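At work with the drawer: pictures from the test kitchen

At Restik we check small kitchen furniture before it goes to the shops: drawer boxes, bread boxes, shelves which stand on the counter. For many years a person did this by hand, one drawer after another, with a paper form and a pencil. Since May a robot arm does part of it. I was asked to put together a short gallery for our families and for the colleagues at Plotov, who will start with the same work next year. It is a small gallery, but the subject is large for us, so I allowed myself more words than usual under the pictures.
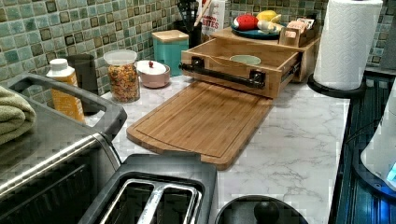
Reading time: 3 minutes

The drawer with the long black handle is the one we talk about all day. It stands on the counter in the middle of ordinary kitchen things, and a small pale green bowl has its place inside. We want a drawer to be tried in such company, between the toaster and the paper towels, as it will be in somebody's home.

In the old way each drawer had to be opened and closed 3000 times. We shared this between us, 1000 times for one person, and then you gave the drawer to the next colleague. I remember well how the wrist felt in the evening. Some of us listened to radio plays. Mrs Hassanpour, who was in the department long before me, knitted with wool between two series and said her hands needed a different movement. I would not like to go back to it, but I must say that we learned something in these hours. You heard when a rail became tired. You felt a small resistance in the fingers some days before you could see anything on the wood.
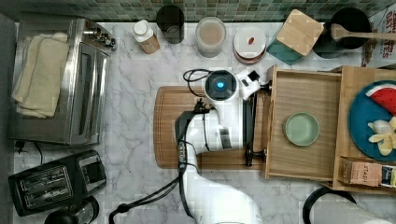 Firouzeh Shokri
Test assistant, small furniture

The arm comes over the cutting board, with the black fingers reaching down towards the open drawer. On the cabinet there is a plate with watermelon and banana pieces, and we keep the tea in the lower part. The movement was taught by our own team, which was important for me. In the first plan a technician from outside should have done it, and we should only have watched. We asked for another solution and received 12 days of training. It was not enough, in my opinion, but it was a beginning.

What has changed for the people? The forms are still ours. The machine writes down numbers, and a person decides if a drawer is good or not good. We stand less in one position and we walk more. There is also more waiting, which I did not expect. When a series stops at 495, somebody must come and look why, and it can be a very small thing, for example a bowl that stands a little too near to the front. On such mornings the old way would have been faster, and the older colleagues say so quite loudly.

Two colleagues moved to the repair room when the arm came. They were asked before, and one of them is happy there. The other would like to return, and we are still talking with the management about this. I write it here as I do not want a gallery with only nice words.
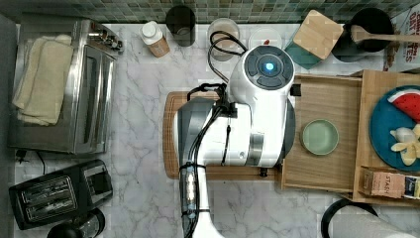

Another question is the listening. An arm has no ears, so we made a rule that a person opens every drawer by hand at the beginning and at the end of each series, slowly, with no other work at the same time. We call it the hand round. At first it was not in the timetable and we did it in our coffee break – this is now corrected. The new colleagues learn the hand round before they learn the controls, and I hope Plotov will do it in the same order.

After the summer we will try the Asex shelves, which have no handle at all. How the fingers should hold them, we do not know yet. If you have worked with furniture without handles, please write to the department, also if your experience was a bad one.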